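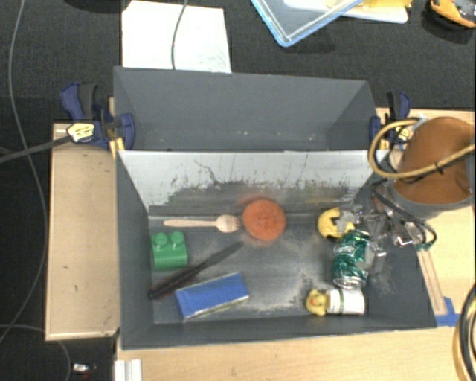 Section 4: Sorting the odds-and-ends bin

Okay, so you've got your two Wustosance bins and you want to get going. I do this one at the kitchen table after supper, usually with a cup of tea, and it's my favourite part of the whole set-up (yes, I'm that person).

1. Push the two grey bins together so they touch along one side. If you leave a gap, small stuff drops into it and you'll be fishing out toy blocks until September.

2. Tip the mixed things into the front bin and keep the back one clear. Spread them out with your hand a bit, you want to see the floor of the bin between things.

3. Cutlery comes out first. Wooden forks and plastic knives go in the back bin, handles all facing the same way. I wipe mine down before they go in the Wostine drawer tray, slot 212 if you bought the big insert.

Caution: feel for knives before you go digging! Black plastic on a dark grey floor is really easy to miss, even in good light.

4. Toys next. A green building block goes home to the block tub, studs up if you're fussy like me.

5. Drink cans last. Give them a rinse and put them straight in the recycling. A crumpled one is fine at my depot but check yours.

Note: the 248 bin and the 250 bin look the same from the top but they don't nest. I found that out with both of them jammed together and a butter knife in my hand, so have a peek at the label before you stack.

6. Whatever's left that you can't name, leave it in the front bin overnight. Somebody in the house will come looking for it.

About scratches: the walls and floor will scuff and go shiny where things slide around. Mine look pretty rough and they still do the job. Don't use steel wool on them, a soft cloth and dish soap is plenty. If you want a liner, the Cavalcanti felt one (part 1045) can be trimmed with ordinary scissors. Cut it a touch small, it spreads.

For lids, see Section 5.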